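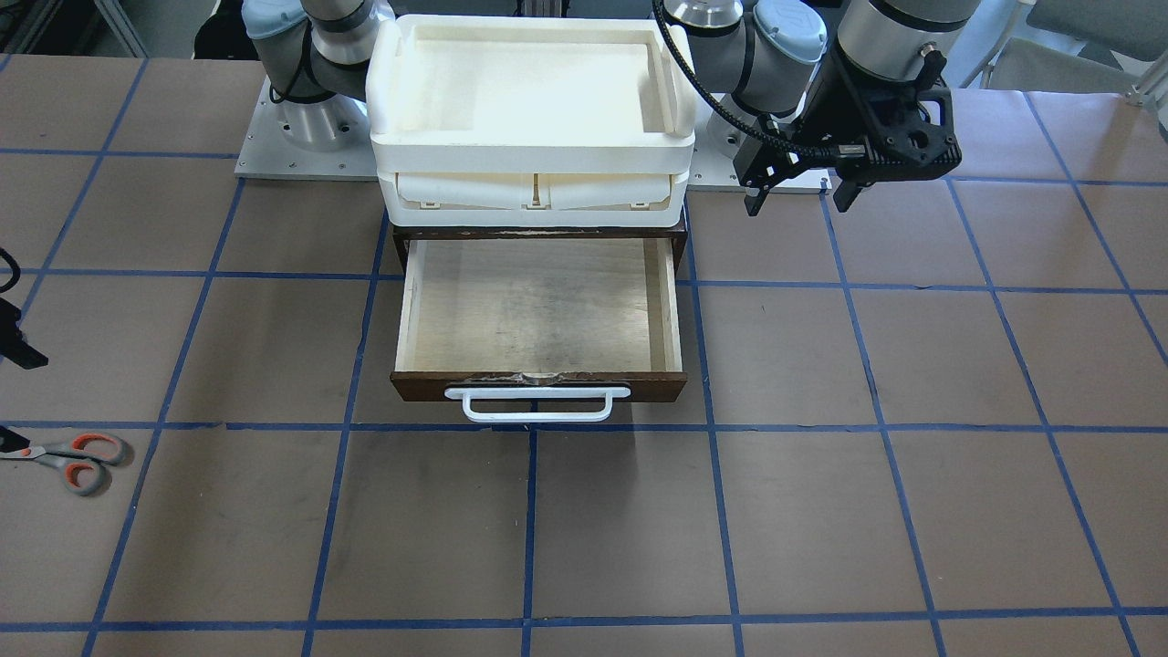

Rhonda Zacharias commented: Please ask for the job description in writing before you ask for the money. We did it in the opposite order at Dusham and it took until October to repair it.

Two robot arms came to our bench. Is my job still the same job?

Shirin Rezaei
posted 4 September 2018 in Work and Workplace

I work in the supply room at Plostidbridge. We receive hand tools and small supplies back from the other departments, check them, put them into trays and drawers, and give them out again. I have done this work for almost 37 months together with my colleague Tobias Marchetti. English is not my first language, so please tell me if something is not clear.

Before the summer the company decided that the simple part of this work shall be done by robot arms. They are installed at one end of the room, on a table covered with brown paper and marked in squares with blue tape. The squares are important for us. When the setup person writes "put the unit in the middle square", we all understand the same place, and after a break we can put it there again.

My days changed a lot. Earlier I had a cart and I walked. Now I spend most of the morning beside the table. I prepare the things that the arms shall practice with, I move an arm with the teach pendant to the position on the list, I save the position, and then I write in the log what went well and what did not. Scissors are the most difficult item in my opinion, more difficult than boxes or bins.

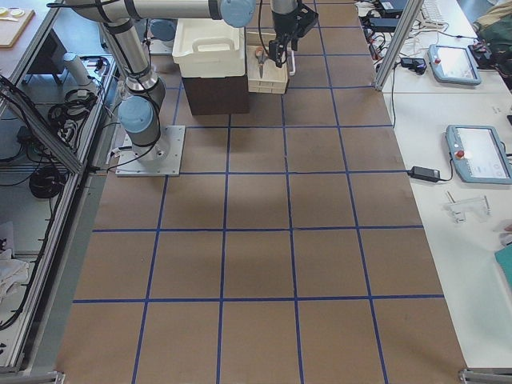

The afternoon is still the old work, but now it must be done in half of the time, and this is where the problem begins. The departments bring back the same quantity as before. Nobody reduced it. Tobias does most of it alone while I am with the arms, and he is tired and a little angry with me, which I understand.

My supervisor is friendly. She says the new tasks are "part of the learning" and that my job title will stay the same. I got 2 hours of training on the pendant and one safety lesson. I like the new work, I want to say this also. It is interesting and my back hurts less. But I am responsible now for a machine, and my contract speaks only about receiving, sorting and giving out.

What I would like to know:
Should I ask for a new job description, or is it too early?
Is it normal that the old work is not reduced during the setup?
Who should decide when an arm may work without a person next to it?

Fitzgerald Esposito
Yes ask. They will always say it's too early. Get more pay.

Américo Aguiar
I went through something similar at Ovotmont, where I was in packing and then became, without any paper, the person who takes care of the cell. I will answer in your order.

It is not too early. In my experience the best moment is when the company still needs you for the setup, because you know the items and the setup person does not. Write down for 2 weeks what you do each hour. Keep it simple, for example "pendant", "log", "returns", "waiting". I brought such a list to my manager and the conversation became much easier. She did not know how much time went into waiting for the next instruction.

About the old work: it is common, but it is not good. The plan usually counts the hours that the robot will save later and forgets the hours that people give to it now. Tobias should make the same list as you. If you go only with your list, it can look as if you are the one who has the nice task and complains. Go together.

About the third point, this should not be decided by you, and not by the setup person alone either. Ask who is responsible for safety in your building and ask for the answer by e-mail. Until you have it, a person who is trained stays near the emergency stop. With us there was a period when everybody believed that somebody else had approved it – please do not repeat this.

One more thing. Ask who will change the positions when a tray or a drawer unit is replaced with another model. At Ovotmont this happened often and it became my task on Fridays after my shift. It should be in the job description if you are the one who does it.

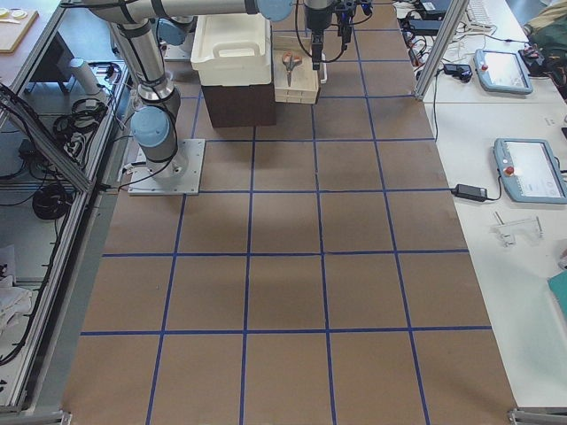
Shirin Rezaei
Thank you to all. I write back because I think it is polite to tell how it continued.

Tobias and I both made the list, as Américo proposed. It was not comfortable to show it to him first, but he was less angry when he saw that I also do not sit still. Then we went together to our supervisor. She agreed that we change places every second day, so he is learning the pendant now too, and one person from the Myung project comes to help with the returns in the afternoon. He is better than me with the slow movements near the trays, I must admit it.

The job description is promised but I do not have it. I sent a reminder. Regarding the money, she said that first the description must be ready, so Rhonda was right with the order.

The safety question is answered by e-mail: for now no arm moves if there is no trained person at the table, and I printed this and put it in the front of the log.

I still want to hear from people who had to write such a description themselves. Which words did you use for the work with the pendant? "Operator" seems too small to me, and "programmer" is not true.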